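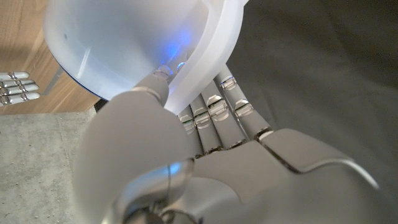
A robot hand with its thumb and fingers on one of the frosted containers.

About Tralell

Tralell tests machines that are supposed to do chores. We do not build them, sell them or take a cut when somebody else does. People who are thinking of buying or leasing one come to us and ask whether it will do the job, and most of the time we have to tell them it won't, or that it will if a person stands next to it, in which case they might as well hand the person the cloth.

We started in a unit behind the Karwood joinery, where the rent was low and the floor could take a knock. Jolanta Czarnecka had spent years running the back of a hotel laundry and had been shown one folding machine too many. Gilang Hutapea had been on the other side, writing the software that made such machines look good for the length of a sales visit. They met at one of those visits. He was giving it. She asked him to turn the towel over and start again, and he has been fairly open since about how that went.

What we test

The list is dull on purpose. Clearing a table, stacking bowls, putting lids on tubs, wiping down a worktop, sorting cutlery, hanging a shirt, loading a dishwasher that somebody else has already half loaded. On the shop-floor side we do picking, bagging, restocking a low shelf and breaking down cardboard. There are 525 tasks on the list at present and it gets longer whenever a client describes something we hadn't thought to write down.

Frosted and see-through plastic has a section to itself. Cameras are often poor at judging where a clear wall begins, and a thin tub will bend under a grip that would be fine for a mug. A hand with jointed fingers can get a thumb on the rim and four fingertips against the outside, and it makes a handsome picture. Our form has no box for handsome. It asks whether the tub ended up where it was meant to go, in the same shape, and how long the person waiting for it had to wait.

How we test

Each task is run in our room and then, if the client agrees, in theirs. The second run is the one to read. Homes and shops have a bag on the floor, a drawer that sticks, sun coming through the blinds at four in the afternoon. We don't tidy up first, and we ask the supplier's staff to stay out of the room. If a human is steering the machine from somewhere else, we want it in writing, and the result goes on a separate sheet with the words "operated by a person" at the top. We lost two clients over that sheet in our first year.

We time a person doing the same task as well. Danuta Walczak does most of these runs and does them at an ordinary pace, with the radio on. Suppliers sometimes object that she is unusually quick. She is quick the way anyone is who has wiped a lot of tables.

So can they do it yet?

Some of it. Flat, stiff, familiar things in good light go well enough, and better than they did when we opened. Floors are more or less settled, provided you have few stairs and a forgiving attitude to corners. Moving identical boxes from one known place to another is fine and has been for years.

Laundry is still bad. So is anything wet, anything nested inside something else, and anything that has to be done with both hands while keeping an eye on a third object. We have seen excellent hands, with fingers that close around a bowl very neatly, attached to machines that had no idea the bowl was the wrong one. Grip gets shown at trade fairs because it photographs well. Knowing when the job is finished is harder to show, and in our records it is where most runs come apart.

We could be wrong about how fast this changes. Gilang thinks we are too gloomy and Jolanta thinks he has never properly recovered from his old job. The reports carry both views when they differ, with names beside them.

Who we are

Jolanta Czarnecka, founder, client visits
Gilang Hutapea, founder, test design
Divya Bhat, measurement and reports
Danuta Walczak, comparison runs and stores
Lena Krawczyk, bookings, contracts, arguments about invoices

Who pays us

Buyers do. Our clients are mostly care homes, small hotels and shops, along with the odd household with more money than patience. We have never accepted a fee from a maker, and machines on loan go back when the test is done, at the maker's cost. Itance and Śliwiński have both lent us equipment on those terms, and both have had reports they didn't care for. Neither saw a draft before the client did.

Working with us

Send us the chore, described as you would describe it to a new member of staff on a Monday morning. Please leave out the brand of machine you have in mind until we ask for it. Lena will reply with a price and a date. We close for most of August.

Reports are short, and the first page always gives the same thing: how many runs, how many finished without help, and what Danuta managed in the same time.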